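Taping Out a Bench, and Other Ways to Find Your Stuff

Kilgate Shop Tips
Last updated: 20/02/2019
600 shares | 28 comments

Every big table wants to be a pile. Ours at Kilgate spent most of October as one, with the good calipers somewhere near the bottom. What follows is the system we put in afterward. It costs a roll of paper, a few rolls of painter's tape and an afternoon of crawling around on your elbows.

Cover the top first

Brown kraft paper is cheap and takes tape well. It also shows every dropped screw, which white paper does too, but white paper looks filthy by lunch. Roll it out the long way and let it sit overnight under something heavy so it gives up the idea of being a tube. Tape the seams from underneath if you can. If you can't, tape them on top and put a grid line over the seam, and you'll look like you planned it.

Don't wrap the paper over the front edge. Your sleeves will have it off in a week.

Lay the grid

Painter's tape, the blue kind. Masking tape goes crisp and comes up in flakes, and duct tape takes the paper with it. We buy ours from Nijs in the wide rolls, 12 at a time, and they still vanish into other people's kitchens.

Pick a cell size to suit the biggest thing you set down a lot. Ours is a mixing bowl, so our squares came out at nine inches. Mark both long edges with pencil ticks, then pull one strip all the way across in a single go. Two people make this a lot easier, provided they're still speaking after the third line. Do all the lines in one direction before you start on the other.

Press the crossings down with the back of a spoon. Ends will curl wherever things get dragged across them. Trim the curl and patch it with a short piece. You'll end up with a few overlaps and a few gaps, and the table will work just as well as it would for a person with a laser level.

Give the big things an address

Anything too heavy to move casually gets placed first, and the rest of the table gets arranged around it. A belt conveyor is the obvious case. Put it down where you can reach both ends, leave room beside it for plates and tools, and then stop fiddling with it. Ours moved four times before somebody drew around the feet with a marker.

The catch bin belongs at the end of the belt. I mention this because we had ours under the table for a month. 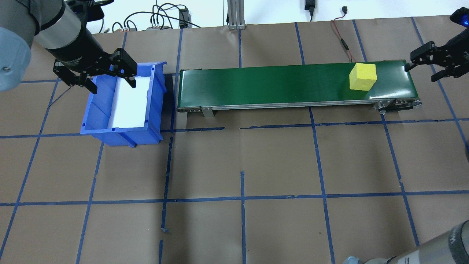
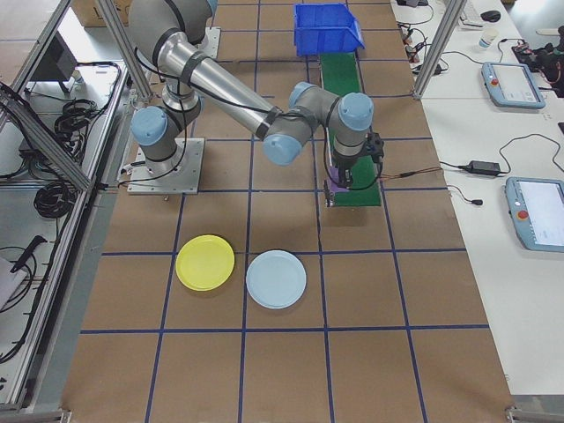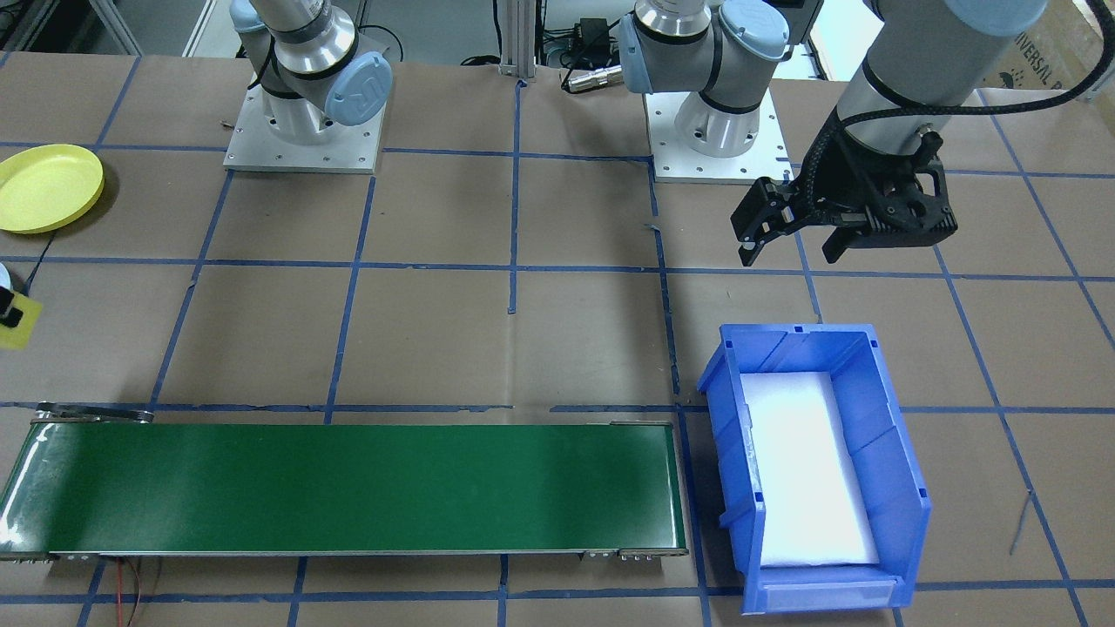 Blue tape grid, green belt, blue bin: one table, three views.

Pick a bin with a low front

The ribbed plastic ones with sloped sides are worth the extra couple of dollars. You can see into them without standing on tiptoe, and your hand goes in without scraping its knuckles. Ours are the Govenik ones, for no better reason than that the hardware store had a stack by the register.

Put a flat liner in the bottom. A piece of white card cut a bit small will do, or the lid of a dead storage tub. Small dark parts show up against it, and when it gets greasy you swap it and feel like someone who cleans things. Cut a thumb notch in one edge or you'll be digging it out with a screwdriver.

One bin, one job. The minute a bin holds "finished pieces and also the stapler," it's a drawer.

Plates are parts trays

A plastic plate with a raised rim is a better parts tray than most parts trays. It weighs nothing, it washes, and round things don't roll off it. Use different colors and decide what they mean. We use yellow for things waiting and blue for things done. Red was for broken, until it turned out that everyone liked the red plate best for sandwiches – so now broken things go in a coffee can.

Set each plate inside its own square. A plate straddling a line will be used by both neighbors and claimed by neither.

Don't use your actual dinner plates. The chipped one always finds its way back to the cupboard.

Keep soft test pieces around

Foam cubes are good for trying out a layout before you trust it with anything you'd mind dropping. Bright colors only. We had a lovely set in charcoal and I believe there is one left, possibly under the Dudent cabinet, possibly in the dog.

Cables go around

This is where grids go to die. A cable across the top of the table turns six tidy squares into one large tangle. Run everything down the edge and over to a side desk or shelf. Coil the spare length loosely, as big as a dinner plate, and tie it with a strip of the same blue tape folded over at one end so you can get it off again.

Power bricks should sit where you can see them. Anything with a stop button on it gets a clear reach, with no coils, jackets or clipboards in front of it. That's the one rule on this page I get loud about.

The cup question

Drinks live on the side desk with the keyboard and the mouse. They will end up next to the keyboard, naturally, because that is where hands are. Buy a cheap keyboard.

The five-minute reset

At the end of the day:
- empty the bin, even if there's hardly anything in it
- plates back in their squares
- loose parts off the belt
- stick down any tape end that's lifted
- sweep toward the low corner (every table has one)

Put fresh paper down when you can no longer read your own pencil notes on it. For us that's every nine weeks or so in the busy season and whenever we remember the rest of the year. Peel the old tape slowly, at a low angle, and save the longer strips for labeling leftovers.

A word about labels: write them on the tape itself, with a fat marker, facing the side you stand on. We did one whole row upside down and it's still there.

28 comments | Share this tip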